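4.2 What counts as a made bed

Earlier surveys of household routine treat bed-making as a yes-or-no item, and we doubt that the answers mean much. Of the 1,983 diary entries collected in the Gurkmont households, 1,689 record the bed as "made" on the day in question. That is a high figure, and a suspicious one. The diary gave no definition, and people who fill in a form about their own bedrooms have every reason to be generous to themselves.

Geagea's coding scheme, drawn up for the Desness pilot, tried to fix this by grading the bed on the state of its top layer alone. We used it for the first 10 homes and then dropped it. A blanket can lie smooth over one part of a mattress while the rest of the bedding has not been touched, and a coder looking for smooth fabric will tend to find it. Figure 3 shows an unmade bed with a dark brown blanket of this sort.
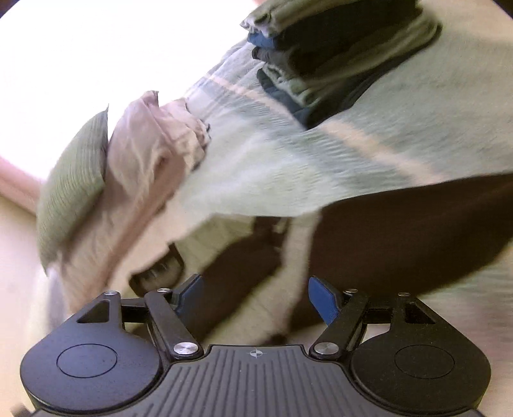

Figure 3. Unmade bed with a broad, smooth band of dark brown blanket.

Nor are we convinced by the claim that tidiness of the bed predicts tidiness of the room. The Ukmont data are often cited for it, but they rest on nine homes visited once each, in September, and the same coder scored both the bed and the floor. A link between two scores given by one person within a few minutes is weak evidence of anything.

We therefore report three separate items: whether the top layer reaches all four corners, whether the pillows are in place, and whether loose objects remain in the bedding. The third caused the most disagreement. Coders in the Chamoun homes argued over whether a book left under a cover should count – and we are not sure the final rule settles it.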